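Stinau, weeks later

Thu 18 June

Back at the shared workshop last night, and Stinau finally has both arms in the simulator! Marichka Pasichnyk talked me into building the whole thing virtually before I cut any more metal, and she was right (ugh).
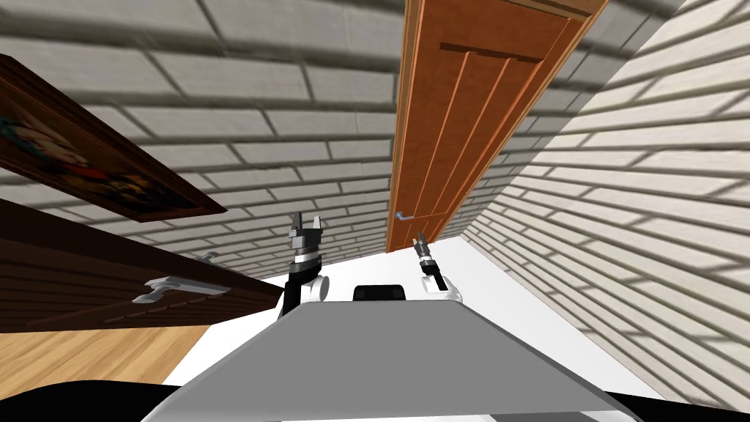
I still have three joint limits to fix, plus the gripper config I copied over from Jirkulitz, my last build, which I started in November and kind of abandoned. The wrist camera view was way easier than I expected, though. One config line and a restart! 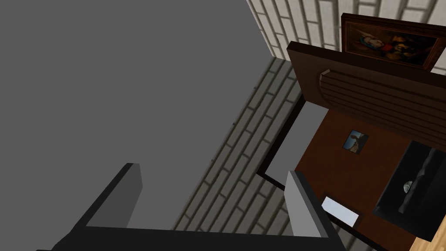
Stinau's sim view between the gripper fingers, brick walls and all.

Next up is wiring the real left arm, if my motor drivers ever ship.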